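Collecting two-handed folding demos in a real bedroom

Cormac Mac Carthaigh
Filed under: Data collection, Plemmont project notes
Last revised in October

I'm going to explain how we record people folding clothes with a pair of hand-held grippers, and I'll do it as someone who doubts a fair amount of what gets said about the method. The pitch is that you hand two grippers to anyone, send them into any home, and a folding policy comes out the other end. I have sat through that pitch several times. The part about handing over the grippers is true.

The first Plemmont round brought in more than 3,000 episodes of bed and laundry work. After review we kept 1,516. Depending on who is giving the talk, that is either a healthy filter or half of everyone's time in the bin. You can do better than we did, and most of what follows is how.

What you need

Two matching grippers, charged, with the same finger pads on both. Two spares if you have them. The recording app (we use Takagi, and the menu names below are from that). A bed with clothes on it. A person who lives with that kind of bed and those kinds of clothes and isn't trying to impress you.

You also need a sheet of paper. I've tried to replace the sheet of paper with the app's notes field and the notes field stays blank.

Step 1. Pick the room and leave it alone

People tidy before you come. Ask them not to. A cleared bed with one shirt in the middle gives you a very nice set of episodes and a policy that has never met a blanket. If there are pillows at the head and other clothes heaped down the side, they stay. So do the storage bins, the stool, whatever is on the shelves.

I'll add a doubt. "Real homes" is a phrase that does a lot of work in grant applications. One bedroom recorded for a whole morning is one bedroom. You get the same headboard, the same window and the same sheet hundreds of times over, and a learning system is perfectly happy to memorize a headboard. Moving on after an hour is worth more than staying until the batteries die.

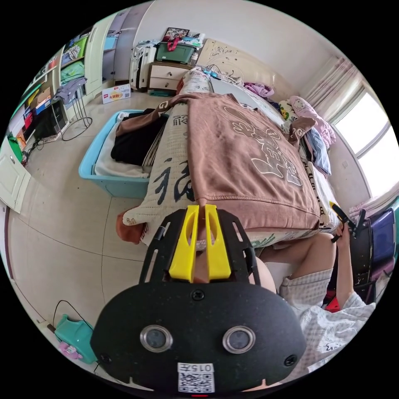
Before anyone touches a garment, write down the room code and the label number of each gripper, and which hand it goes in. Left and right get swapped over a break more often than you'd believe, and the software does not notice. We lost a full afternoon in Lenport to a swap that everyone present swore hadn't happened.

Step 2. Clean the lenses and check the clock

Wipe the lenses with a dry cloth. Lint builds up fast when you work with cotton all day, and you'll see it on the plate before you see it in the footage. Dust on the plate does no harm. Dust on the glass gives you a soft gray blob in the same spot in every episode.

Then sync. In Takagi, open Devices, select both units and press Pair Clocks. Wait for both rows to turn solid. Now do it a second time. The manual says once is enough; I have a folder of episodes where the left hand lets go before the right hand has arrived, and they were all synced once.

Finish with a clap test: touch the two fingertips together three times in view of both units, slowly. If the touches don't line up on playback, stop and start over.

Step 3. Map the bed

The grippers work out where they are in the room from what their cameras see, so they have to be shown the room first. Hold one at chest height, point it at the bed and sweep from the head to the foot, then along both sides, then up to the walls. Take a full minute. Tip the gripper down and up as you go.

Plain surfaces are the usual trouble. A large flat panel or a bare white wall gives the tracker very little to hold on to. Patterned bedding is your friend here, and so are bookshelves. If tracking drops out every time the hands come close to one side of the bed, look at what is behind that side before you blame the hardware.

Windows are the other trouble. We were told by two different people that exposure is "handled." Do a short test facing the brightest window in the room, watch it back, and decide for yourself. Half-drawn curtains usually settle it.

Step 4. Teach the hands

Most people hold the grippers like power tools for the first ten minutes. Let them. Have them pick up a sleeve, put it down, pick it up again, and record none of it.

What you want them to learn:

Pinch with the tips of the pads, and only the top layer unless the fold calls for two. A deep grab feels safer to the person doing it and hides the cloth from the camera.

Lift one corner into a peak before pulling anything across. The peak gives the cameras something to see.

Keep the other hand in play. With one hand working, the idle one tends to drift off and hover at shoulder height, and then you have a single-arm demo with a spectator. If the second hand has a job, such as holding the far end of the shirt, it stays where it should.

Pause with the fingers open before each grasp. Half a second will do.
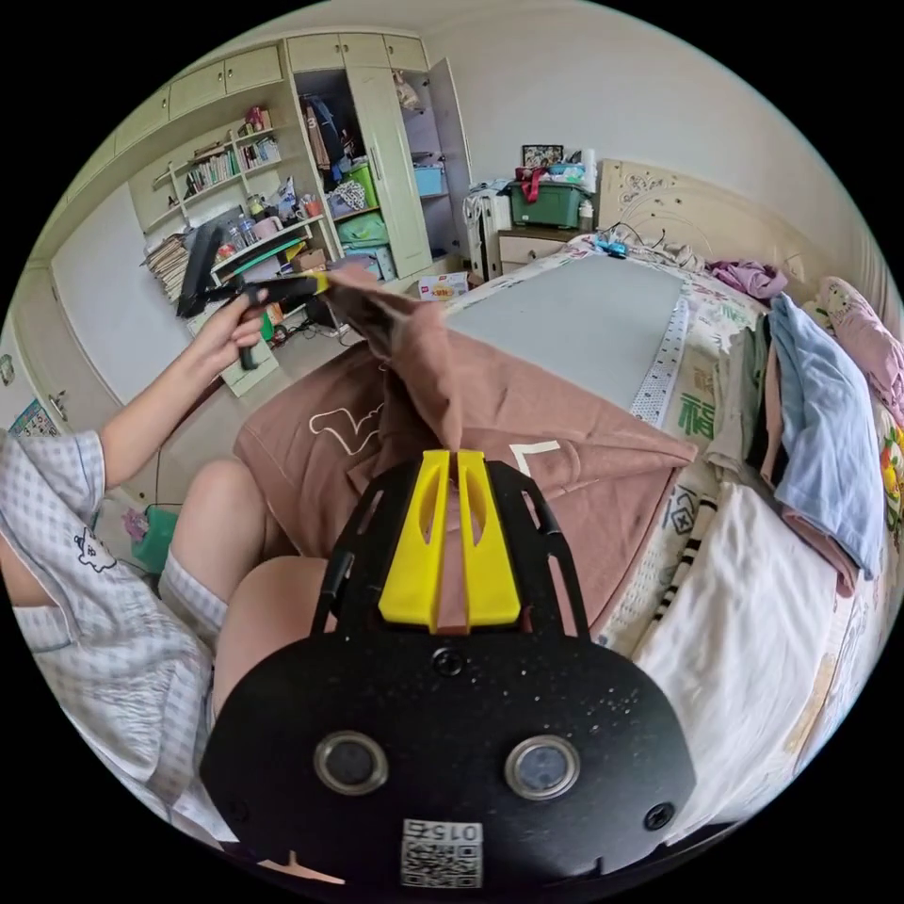 Sitting or standing is up to them, provided you write it down. I was told early on that everyone had to stand, at a fixed distance, with tape on the floor. Fraser Imrie ran both versions at Clondano with the same folders and the same shirts, and the taped group were stiffer and slower and got sick of it sooner. I can't say the seated data trains better. I can say there was more of it, and fewer people asked to go home.

Sitting does put legs and knees into the view. Leave them in. If your pipeline masks people, make sure the mask isn't also eating cloth where the garment lies against a leg. Ours was, for weeks.

Step 5. Record

One episode is one garment from its starting state to done. Press Start on the right-hand unit, wait for the tone, fold, let go with both hands, wait a beat, press Stop.

Starting states need to vary, and people are dreadful at making a mess on purpose. After the third shirt they all drop it the same way. Use the cards: draw one, do what it says (face down, one sleeve under, bunched at the foot of the bed, hood side toward you) and then record. Without cards you'll get a spread that looks random to the person making it and nothing like random on a plot.

Switch garments every ten episodes or so. A shirt with a big printed figure on it is fine, and I'd have at least one in the pile, but don't let it become the only dark item. A model trained on one printed top may well have learned to find the print. We had a checkpoint that folded a brown top beautifully and did nothing useful with a plain one, and there was a short and embarrassing period when we were calling that progress.

Keep failures. If the cloth slips and the person grabs it again, that's a good episode, probably a better one than the clean run before it. Mark it R on the sheet for "recovered." If they give up halfway, mark it F and keep that too. The only thing to throw out on the spot is a recording where tracking died, which the app will flag in red. It also flags a few that are fine, so check before deleting.

Don't coach during an episode. Save it for between.
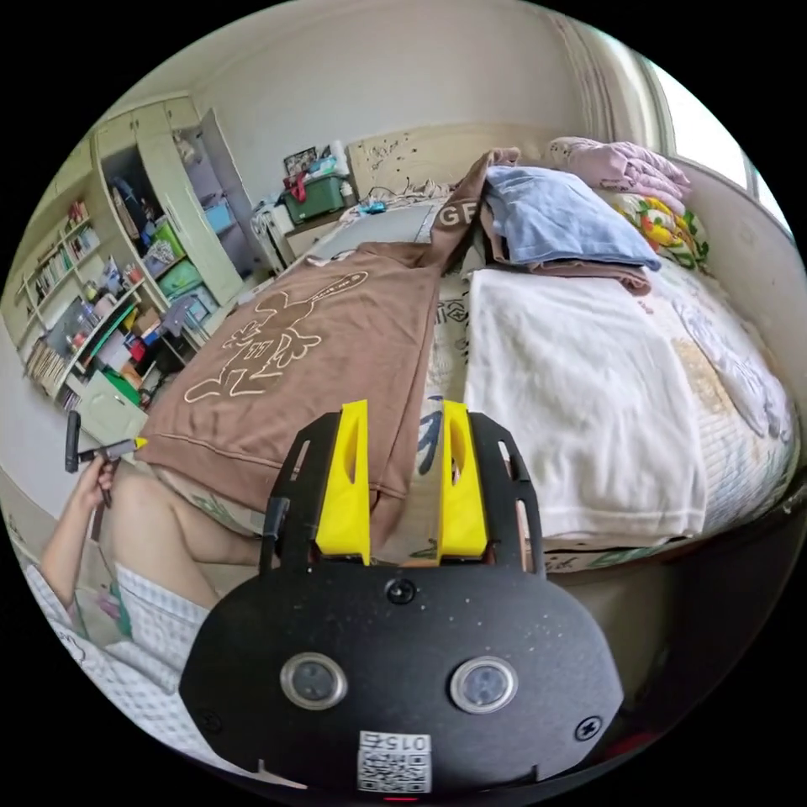
Photo: Fraser Imrie / Clondano

How many do you need?

The number you will hear is 1,000 per task. I have tried to find where it came from and got as far as a slide. Some folds seemed to settle well before that. Sleeves were still getting better past it. If your planning depends on a round number, at least train on a quarter of the data, then half, and look at the curve before you book more rooms.

Be just as careful with hours. "Hours of demonstration" often includes mapping, pauses and the person reading the card. Report episodes kept after review, and say what the review was.

Step 6. Review the same day

Someone who wasn't in the room should watch a sample that evening. People who were there remember what they saw and grade the memory.

For each sampled episode, check that both streams start and end together, that the cloth is in view at the moment of each grasp, that the hand labels match the sheet, and that the gripper opening in the log agrees with the opening on video. That last one caught more bad episodes for us than the other checks combined. The usual cause was a finger pad that had worked loose, so the log said closed while you could see a gap.

If the sample looks bad, review everything from that room. Don't average it away.

Things I'd ignore

Matching outfits for the people folding. Tried it, gained nothing we could measure.

The app's quality score. It rises when motion is smooth, and a smooth motion that misses the sleeve scores very well.

Anyone who shows you a video of one good fold and quotes no success rate. Ask for the rate on a bed the system hasn't been shown. I asked this of our own group and the room went quiet for a while, then we went and measured it. The figures go into the Plemmont notes once the second bed has been run with the same shirts, in the same light, with Fraser scoring and me kept well away from the clipboard.

Card sets and a blank copy of the room sheet are in the project folder under Templates. Print the sheet double-sided; the garment list runs over.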